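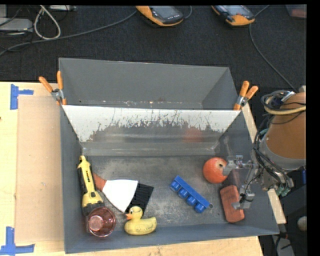 # Bin setup rules for shared pick cells – what do you enforce?

**vdelic**

We're rewriting the bench rules for our pick and place cells and I'd like to hear what other shops do. Two-bin layout, one arm, mixed objects. The draft so far:

1. Bins clamped to each other at both shared corners before the arm is enabled.
2. No more than 7 objects in the active bin.
3. Pendants stay off the work surface.
4. Bin position checked at the start of each shift and again after every 300 picks.
5. Object set written on the cell sheet, with any swaps initialed.

Number 2 is getting the most pushback. Number 1 I thought was obvious, but one of our cells ran all of March with the bins just pushed together.

**m_sani**

We have 1, 3 and 5 almost word for word. For 1 I'd add which way the clamp handles point. Ours have to angle away from the bin opening. Spring clamps are fine, but the handles stick up higher than people think, and if your planner only knows about the bin walls you will hit one sooner or later. Put the clamps in the collision model as boxes, handles included.

**kkhokhar**

Disagree on spring clamps. They're fine for a demo. For anything that runs unattended, bolt a fixture plate down and drop the bins into it. A clamp ties bin to bin. It does nothing about both bins sliding together when the gripper pushes on a wall.

**vdelic**

Fair, but we change bin sizes twice a week and a plate for each size isn't going to get approved. What about tape marks on the table for the corners?

**kkhokhar**

Tape tells you it moved. It doesn't stop it moving. If tape is all you've got, then your check every 300 picks is too long.

**omar_ah**

We use tape and check every 300, same as the draft, and over 2000 picks on the Bravton cell the worst drift was 6 mm. Depends how hard you push on the walls. Ours is force limited, so maybe that's why. I would not bolt anything down on a bench that gets reconfigured that often.

On rule 2, why a fixed number? Seven small things in a big bin is nothing. Seven big ones is a pile. I'd write it as "no object resting on top of another at start" and leave the count out.

**m_sani**

The count is easier to audit. Somebody walking past can check it. "Resting on top" turns into an argument every time, especially with a long brush lying near something short.

**omar_ah**

Then use both. Count for the audit, spacing for the operator.

**smughal**

A few things missing from the list:

- Real fruit. If you use it, put a replacement interval in the rules. We had an orange in a test set at Ulden that got softer every shift, and the grip force numbers were useless by the end.
- Hand tools. Anything with a blade or a hook gets approved by name. "Misc tool" isn't good enough on the cell sheet.
- Bin wear. Shiny metal walls give you reflections, and worn ones give you different reflections. We write down the bin number so we can tell when a vision problem follows the bin.
- Cables on the floor. Say where they run. "Kept tidy" means nothing.

**vdelic**

Good list. Adding bin number and the named tools. For the fruit I'd go with replaced at the start of each day, unless somebody has a better interval.

**kkhokhar**

Or use plastic fruit.

**smughal**

Plastic fruit doesn't squash, and squashing was the thing we were testing.

**m_sani**

Daily works for us. Also, move rule 3 up to the top and say where the pendants DO go. Ours said "off the work surface" for a year and they ended up on the floor, on chairs, everywhere. Now there's a hook for each one, on the operator side, within reach of the stop position.

**vdelic**

Hooks it is. I'll post the second draft once Umton's safety person has been through it. Rule 2 will have the count and the spacing line both. Rule 1 stays with clamps for now – Kamran, I've put you down as objecting.

**kkhokhar**

Please do. And shorten the 300 to 100 while you're in there.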